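The White Bin
A short story by Venla Nurmi
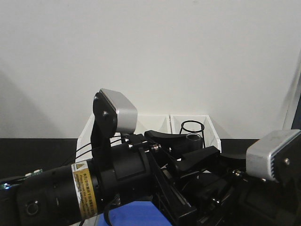 Photo: Fuvuseo
Posted March 26, 2021

My aunt Karppinen (we called her by her last name, all of us, even her own sister did) left me the house at 680 Surnow Road with everything in it, and when I say everything I mean that the butter was still in the dish. She had lived there 29 years and I don't believe she had thrown away so much as a bread tie in all that time. My cousins took one look through the front window and remembered that they had to be back in Furnness by supper.

So I stayed on by myself, with a sleeping bag and a box of crackers, and on the first morning I did what I always do when a job is too big, and looked for the smallest corner of it. I picked the white bin.

You have to understand that the white bin was a kind of royalty in that house. It had compartments, and when I was a girl it sat on the kitchen table as if it paid rent. You ate around it. If company came, it moved down to the end by the window, and if a lot of company came, it was given its own chair. The left side was for things that had a home and were waiting to go back to it, and the right side was for things that didn't have a home yet. Those were my aunt's words, and she said them so often that I could hear them in the creak of the chair when I sat down.

I remember asking her once, when I must have been small enough to be a nuisance, why she didn't just throw out whatever was on the right. She was peeling potatoes and she didn't look up. "Well, how would you like it?" she said, and handed me a potato.

Now I pulled the bin toward me and started in on the left, thinking that would be the easy half. There was a thimble, and I knew the sewing box, so up the stairs I went with the thimble. There was a brass key that I was nearly sure belonged to the clock in the hall, and it did, and of course then I had to wind the clock, and once it was going I had to stand there a while and listen to it, because I hadn't heard it since the October my uncle died and she let it stop. There was a cookie cutter in the shape of a goose. There was a button from a green coat, and I went through the hall closet, then the bedroom closet, then the trunk, and I found the coat at last, with a safety pin where the button should have been, and I got the thimble back out and sewed it on right there on the edge of the bed. My stitches were nothing to be proud of, but they held when I tugged.

It was past two by the time I came back down to the kitchen, and I had put away hardly more than would fill a coffee cup. At that rate I'd be a guest of the house until I was 80. I ate some crackers and felt happier than I had in weeks.

The right side I left until the lamps were on. It was a muddle, just as it had always been: a doll's shoe, a chess piece, one earring with a blue stone, a little wheel off something, a ticket for a ferry that stopped running before I was born. I tipped them out on a dish towel and looked at them. I had fully intended to be strict. I had a trash bag open on the floor beside me, with its mouth folded back so it would be easy to drop things in.

At the very bottom, under a square of brown paper cut to fit, was a barrette. It was red once. I had lost it at that table the summer I was nine, the same summer I cried over everything, and I had accused my cousin of taking it, and he had accused the dog. She must have come across it under the stove or down the side of the good chair, long after we had all driven home, and not known which of us girls it belonged to. She wouldn't have asked. She would have thought it fussy to write a letter over a barrette. She just set it on the right side and figured one of us would turn up.

I put it in my hair, and it pinched the way it used to, and I washed the potato pot and the cup and my own spoon. Then I moved the barrette's brown paper over to the trash bag and looked at it in there, and took it out again.

The cousins telephoned around nine to ask how far along I was. I told them the hall clock was running and that the green coat had its button. There was a pause on the line, and then my cousin asked whether I'd come across a chess piece anywhere, a white knight with a chipped ear, not that it mattered, he'd only wondered about it now and then.

I said to hold on a minute, and I went and got the dish towel.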